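Minutes of the Equipment and Lending Meeting, Kevik Community Library

Held Wed 9 April in Room 15. Ayuba Bonsu in the chair.

**1. Minutes of the previous meeting**

The minutes were approved with one correction: under item 4, "Weldu" should read "Wetis" as the supplier of the shelf labels.

**2. Headphones for the children's listening area**

The chair reported that the present stock of plain headphones is worn and that several pairs have been withdrawn. A quotation had been received from Jevia for 10 replacement pairs at a total of $502, delivery included. A second quotation, from Weldu, came to $685 and covered the same quantity with a longer warranty.

Members considered the cat-ear style in pale gray-white with turquoise ear cushions. It was noted that younger visitors had asked for this style by name at the desk. One member questioned whether the ears would make the headphones harder to store on the existing hooks, which were put up for flat headbands.

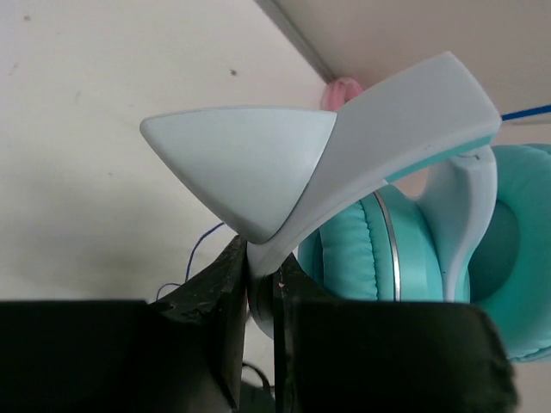 The meeting then turned to cleaning. The cushions have creases and stitching where dust may collect, and it was agreed that they should be wiped at closing each day with the cloths already kept at the desk. Alcohol spray is not to be used on the cushions until the supplier has confirmed in writing that it is safe.

Storage was discussed at some length. A proposal to hang the headphones by the ears was not supported. It was agreed that they be kept on the low shelf beside the picture books, headband up, with wires gathered behind.

**Resolved:** that the Jevia quotation be accepted, subject to confirmation that replacement cushions can be ordered separately.

**Action:** A. Bonsu to write to Jevia.

**3. Shelf labels**

The Wetis labels have arrived. Those for the large-print section are in the wrong size and will be returned.

**4. Other business**

The loan period for audio players was raised. Deferred to the May meeting.

The meeting closed at 5:10 p.m.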